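Vulska on laundry: planner and perception gallery
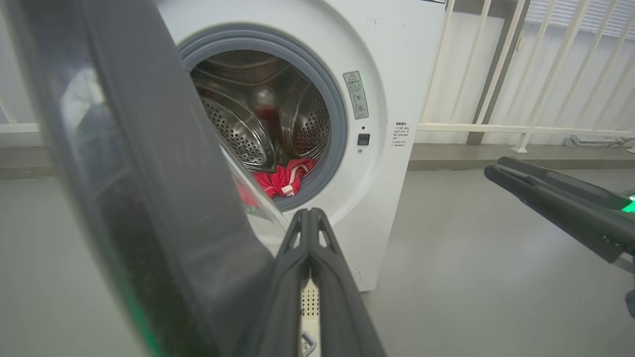

Vulska is the planning and control stack we have been building at Castport since August. It runs two arms from one process, and we picked laundry because cloth breaks most of the assumptions in a planner written for boxes and bins.

The notes on this page cover unloading. Loading has its own page, and so does folding, which is still mostly a list of open tickets.

Wrist view, left arm
A red garment with white across it, lying at the bottom front of the drum on the gasket. The segmentation model first took the reddish patch farther back in the steel for a second piece of cloth. We now check every cloth mask against depth before it becomes a grasp target.

Both grippers in view
The open door takes up most of the left side from this angle, so it goes into the collision map as a fixed curved shell. Depth through the glass is useless, and the planner ignores any point that falls inside the porthole. The other gripper comes in from the right and is masked out using joint positions.

Drum and paddles
The small holes and raised paddles are good features for finding the drum's pose. The shine is a problem – daylight from the blinds changes the reading enough that we refit the opening before each reach.

Approach settings
The Boreck planner samples 48 approach poses and passes the best 5 to the controller. Clearance to the gasket is set at 2 cm. If none of the 5 is reachable, the arm backs out and asks for a new view.

Control loop
Contact checks run at 65 Hz on their own thread. They used to share a thread with logging, and long log writes delayed the stop signal.

Tooling
Replays go through Nikolaidis, our log viewer, which lines up wrist video with the planned path. Version 2 will let you scrub both arms on one timeline – the branch is open for testing, and bug reports go in the Vulska tracker.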